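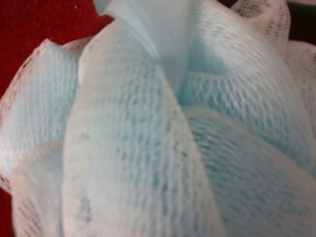 Fig. 1. Bath pouf from the wrist camera, close range.

Reading time: 2 min

Comparing Two Grippers on Soft Household Objects
Lieven Maes and Natanael Guerra
Feb 10, 2022

Our task was to compare two grippers on the same arm and say which one the lab should keep mounted for the soft object set. The first is the Baltero, a parallel gripper with flat rubber pads. The second is the Zenham, which has two flexible fingers that bend around the object. Both were run from the same Bittencourt controller, and we did not change the arm speed between them.

Objects
The set had a sponge, a rolled sock, a stuffed toy and a bath pouf. We expected the sock to be the hardest. It was the pouf. From close up the mesh fills almost the whole view, and there is very little in it that looks like an edge. In Fig. 1 the loops are white and pale blue and overlap each other, and the only clear contrast is where the red surface shows on the left and the dark area shows at the top right. Our grasp point finder looks for outlines, so at this distance it had little to work with.

Method
Each gripper got 1500 attempts over the whole set, 3000 in total. An attempt counted as a success if the object was lifted and still held when the arm stopped above the bin. We reset the object by hand after each attempt and turned it a little. Natanael ran the Baltero sessions and Lieven ran the Zenham sessions.

Results
The Baltero had 792 successes and the Zenham had 802. We do not think a gap of ten says much. The difference was in how they failed. The Baltero mostly closed on one loop of the pouf and pulled it out long while the rest stayed on the table. The Zenham picked up more of the mesh at once, but the threads caught on the fingertips and the pouf did not always drop when the fingers opened - we had to stop and pull it free.

Camera
The wrist camera was more of a problem than either gripper. Parts of the close image are soft, mainly at the bottom and on the left. We now choose the grasp point from higher up and do not update it during the last part of the approach. This was added after the counted runs, so it is not in the numbers.

Recommendation
Keep the Baltero mounted for now. It is easier to clean and releases mesh without help. If the Zenham is used again, the fingertips should be covered first - we would try a smooth sleeve.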